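Ticket: Gray storage bin — divider panel wearing, bin floor scratched
Submitted to: Skovia Home & Workshop Support
Order placed through: Ostrowski, Dundstead store
Status: Open, waiting on customer

Customer message, Tuesday, 9:40 a.m.

Hello, and thank you in advance to whoever picks this up. I have been buying from the Dundstead store for a long while now and have hardly ever had cause to write in, so please forgive me if I put things in the wrong boxes on your form.

I bought 2 of the large rectangular Grorusberg bins with the light-colored divider panel. The first one lives in a closet with spare blankets in it and I have no complaints there at all, it's a lovely bin. The second one is the hard worker of the pair. It gets small odds and ends put in and taken out all day long, and the whole thing gets a wipe-down in the evening with a damp cloth and a drop of dish soap. Over the past 3 months the panel has started to lose its surface, and I would like to know whether I am doing something wrong or whether the panel simply isn't meant for this kind of use.

I did read the care card before writing. It says up to 500 wipe-downs with mild soap, and I can't be anywhere near that — not unless I've been cleaning in my sleep!

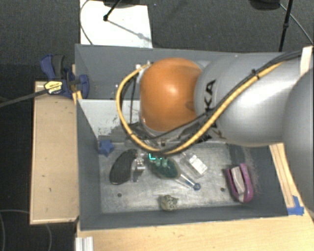
The panel is the part that bothers me most. I could live with marks on the bin itself, and I expected a few. But the lower portion has dark speckles and then whole patches where the light surface has come away, and I worry about little flakes getting mixed in with what I keep in there. The floor of the object side is scratched and streaky too, and the right wall has pale scuffs with a bit of pink to them. I scrubbed at the scuffs with a soft sponge and they didn't budge.

What I have tried so far: turning the panel around so the worn part faced the other way (it went back in fine, but the new side began to go as well), plain water with no soap for two weeks, and a felt strip along the bottom edge, which came unstuck by the weekend.

Reply from support, Tuesday, 2:15 p.m.

Thank you for such a thorough message, and no worries at all about the form. Everything landed where it should.

Wear that begins low on the panel usually comes from items being slid up against it. Wiping tends to dull the surface evenly, so your dish soap is most likely innocent. Please stop using the panel for now if it is shedding, and give the bin a good rinse before anything goes back in. Scratches on the floor won't affect how the bin holds up. The scuffs sometimes lift with a baking soda paste, left on for a few minutes and rubbed gently.

We can send a replacement panel at no charge. Could you let us know the size printed on your receipt? The divider comes in a 300 mm and a 500 mm width, and they don't swap.

Customer message, Tuesday, 4:50 p.m.

How kind, thank you! The receipt says 500. I'll try the paste on the scuffs tonight and write back once the new panel is in.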